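Packing a Lunch Box in a Fabric Bag
Household notes, Clatdale
Apr 5, 2020

These notes cover zippered fabric bags of the boxy type, used for carrying a rigid food container with a snap-on lid. Soft bags vary in cut, so measure before packing.

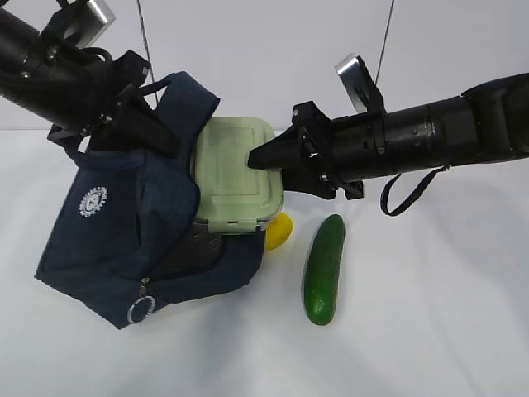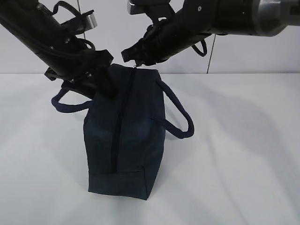

Navy fabric bag on a white tabletop.

Sizing

Measure the container across the lid, including the latch clips. The clips are usually the widest point. Compare this with the zipper opening, measured flat with the zipper fully open, and not with the width of the bag itself. A container that fits the body of a bag may still jam at the opening.

Volume printed on a container base is normally to the brim. A box marked 1000 ml holds less than that once the lid is seated, as the recessed panel in most lids projects down into the box.

Loading

1. Open the zipper to the stop. A half-open zipper takes the load on its last few teeth and will separate there first.
2. Fold the strap outward, clear of the opening.
3. Hold one side of the opening and insert the container short end first.
4. Lower it until the base meets the bottom of the bag, then turn the bag level. Food with liquid in it should be loaded level from the start.
5. Check that all clips are still closed. Fabric dragging along a lid can lift a clip without any sound.
6. Close the zipper with one hand holding the fabric taut behind the slider.

If the bag slumps while empty, stand it on a short end panel and load from above. Canvas that has been washed many times loses its stiffness, and a sheet of thin card cut to the base restores some of it. Gunārs Paju wrote in from Prundport to suggest a cut-down cereal box – this works, but replace it when it gets damp.

Unloading

Pull on the container, never on the lid. Where there is no room for fingers at the sides, press up on the base from outside the bag. Lifting by the strap with the zipper open tips the load toward the opening.

Cleaning

Turn the bag inside out and shake it before wiping. Use a damp cloth with dish soap on the seams, then a second cloth with plain water. Dry with the zipper open, away from direct heat. Dark canvas fades in sunlight and the front face goes first. For a stiff zipper, rub candle wax along the closed teeth and run the slider 11 times each way. Oil attracts crumbs and marks the fabric.

Lid gaskets, where fitted, come out with the handle of a teaspoon. Wash and dry the groove before refitting.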